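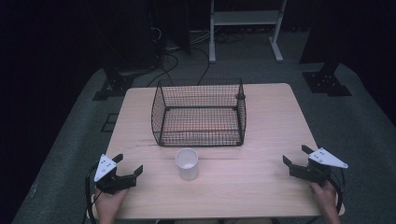
Black wire basket and paper cup on a table.

Eye strain

Eye strain, also called asthenopia, is a group of symptoms that follow long periods of close visual work. Common complaints are tired or burning eyes, blurred vision, headache and soreness in the neck. The condition is usually temporary and is not known to cause lasting damage to the eye.

Causes

Focusing on a near object requires the ciliary muscle to contract and both eyes to turn inward. Holding this state for hours can produce discomfort. People also blink less often when reading from a screen, so the tear film breaks up between blinks. Uncorrected farsightedness, astigmatism and dry indoor air can add to the problem.
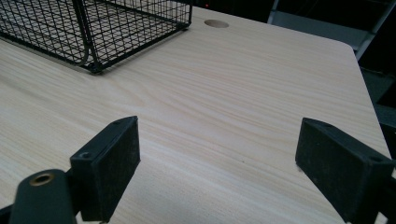
Lighting is a further factor. Glare reduces contrast on the page or screen, and a large difference in brightness between the task and its background may be tiring. The work surface is part of that background. A pale beige tabletop with a fine wood grain, like the one shown, reflects more light than a dark one under the same lamp. A matte finish scatters this light – a glossy finish can return it as a bright spot. Moving the lamp to one side often removes the reflection.

Management

Most cases improve with rest. Regular breaks in which the eyes are directed at a distant object allow the ciliary muscle to relax. Text size may be increased, and the screen is normally placed slightly below eye level.
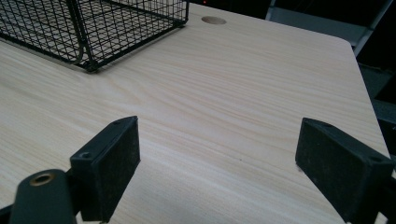 Lubricating drops are used where dryness is the main complaint. An eye examination is advised if symptoms continue despite these changes. Sudden loss of vision, severe pain or double vision is not typical of eye strain and needs prompt medical care.

Print this article | E-mail this article

Related articles
Dry eye
Farsightedness
Tension headache
Blinking

Comments (2)

Florencio Valcárcel
Could the article say more about reading glasses? I have done desk work for 34 years and mine are set for a book, too close for my monitor.

Rulness
The part on lamps was useful. Moved mine to the left and the shine is gone.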